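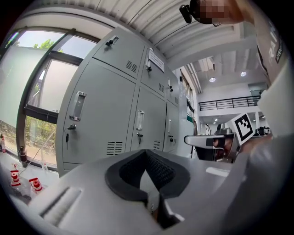 One of last year's group asked me whether a short-term store really needs rules at all, when people have managed with a key and a bit of common sense for as long as anyone can remember. It's a lovely question, and I've let it shape this whole session.

Reading time: 4 minutes

Storage and Access, handout for session 16

Start with who holds the key. At Rudgate the lockers were given out by the term, and by January around 200 keys had gone astray (a good many turned up in coat pockets, bless them). Vikel went the other way and let people choose a door each morning, so hardly anything was left overnight, but regular users grumbled that they never had a place of their own.

Both ways can work! Do think about the deposit, though, before you settle on either. A small one gets forgotten and a large one frightens off newcomers.

For next time, please read the Cloltell case, pages 20 onwards, and write me up to 600 words on how you would share out lockers in a building you know well. Sketches are very welcome, however rough.

We use cookies to improve your visit. Accept | Manage settings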